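Derkia P14 – Pince parallèle à deux doigts, caméra de poignet
Fiche produit – Mise en place et entretien

Référence : P14-355
Distribution : Floltel
Course totale : 14 mm par doigt
Doigts : noirs, interchangeables, fixés par deux vis
Montage : bride Kalinowski ou plaque d'adaptation (en option)

Mise en place

Couper l'alimentation du bras avant toute intervention sur la bride. Serrer les vis en croix, brancher le connecteur de la caméra, puis celui de la pince. À la première mise sous tension, lancer la prise d'origine doigts libres. La caméra se règle doigts ouverts : les deux extrémités doivent entrer par le bas de l'image, l'une à gauche, l'autre à droite. Si une seule apparaît, desserrer le support, corriger l'orientation et recommencer.

Pour la vérification en charge, utiliser des pièces de formes variées. Une mallette de poker convient : jetons sur chant, dés alignés, cartes à plat. Les dés translucides et les fermoirs chromés servent aussi à contrôler l'exposition.
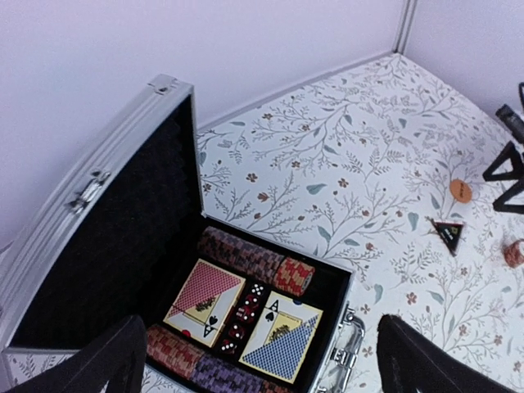

Huia Pryor signale que, sur sa cellule, le réglage de la caméra ne tenait pas après un changement de doigts, et qu'il a fallu reprendre la prise d'origine avant de toucher au support. L'ordre est désormais le suivant : doigts, prise d'origine, caméra.

Entretien

Nettoyer les doigts au chiffon sec non pelucheux. Pas de solvant sur le revêtement. Contrôler le jeu latéral toutes les 276 heures de marche et graisser les guidages à 575 heures (graisse Foltisden, cartouche non fournie). Remplacer les doigts par paire.

Dépannage

Défaut de prise d'origine : vérifier le connecteur, puis l'absence de corps étranger dans les guidages.
Image figée : débrancher la caméra, attendre plus de 14 secondes, rebrancher.

Pièces détachées

Paire de doigts noirs
Support de caméra
Jeu de vis de bride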